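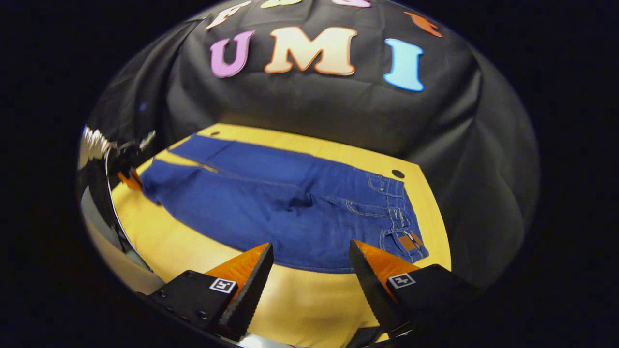 # Folding, and what comes after folding

I've been at the Citano returns room long enough to have folded more jeans than I care to think about, and I'll admit I was a bit sour when Annatjie Radebe told us a machine would be learning the job from us. From us! All those mornings at the table, smoothing one leg over the other and getting the waistband straight, and now we do it with a pair of orange-tipped fingers on a handle so the thing can pick up our habits.

Well, I've come around, mostly. My wrists ache less, and Dineo Shezi (who can fold anything) got moved up to training and has a raise to go with it. On her best day she recorded 199 folds and went home singing.

What I do miss is the talk. We used to stand two to a table and chat through a whole pallet, and now you concentrate so hard on the grip that you forget to ask after anybody's kids. Annatjie says we'll all have new duties by September — inspection, mending, some time over at the Oltden building — and nobody is being let go. I asked her to put that in writing, and she did, bless her. The letter is on my fridge.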